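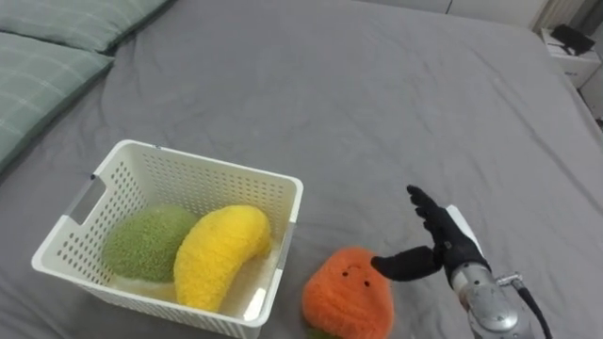

The Brokix hand at the bed test, with the orange plush still outside the basket.

Brokix hand, three months on

Review by Domingo Urrutia, 30 Jan 2019

Picking up soft toys went well until cycle 300, when the thumb stopped closing. The arm carried on with its routine and reported a good grip each time — a worse fault than the thumb itself. Of 508 tries, 82 were logged as successes with nothing held. Danville sent a new thumb motor after 29 days. The false reports remain. Fine for light work if someone checks the log. I would not leave it running alone.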